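Lacerda Library Retires the Late Fee, Forgives 1347 Patrons
June 22, 2024
By Kelly Amaral

The Lacerda Public Library stopped charging late fees this week, ending a practice older than the building and considerably better maintained. The change wipes the slate for 1347 cardholders, among them two sitting members of the town council, who voted for it with visible relief.

The fee was a dime a day. Josué Sampaio, the head librarian, told the council in May that collecting it cost more than it brought in, mostly in postage and in the time spent arguing with people about a cookbook.

"We sent one man 43 letters," Sampaio said. "He wrote back once, to correct our spelling of his street."

The largest single debt belonged to Igor Gajewski, a retired surveyor from the Pladenska side of town, who owed $221.60 on a guide to home plumbing. That comes to 2216 days at the old rate. Gajewski said the book had been useful until the chapter on drains, and that he planned to bring it back as soon as he finished the bathroom.

Lost books will still have to be paid for. A book counts as lost after 60 days, then as found again if it turns up, at which point the bill goes away. Councilwoman Rosimeire Bragança asked for this to be explained twice and voted yes after the second time.

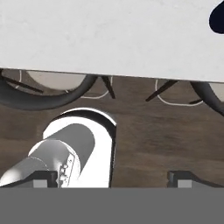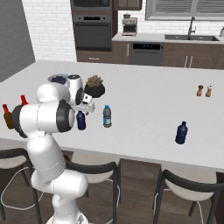

Most overdue books never get far from home, according to Carolina Barreto, who runs the circulation desk and has heard every version of the story. They sit under a stack of mail, or slide behind the couch. The kitchen is the worst of it, she said, and any counter with room for a bowl and a water bottle has room for a library book, which then picks up a ring on the cover and stays until the holidays. Barreto would like those back too, rings and all. The return slot on Jinstead Street is open around the clock, except when it jams.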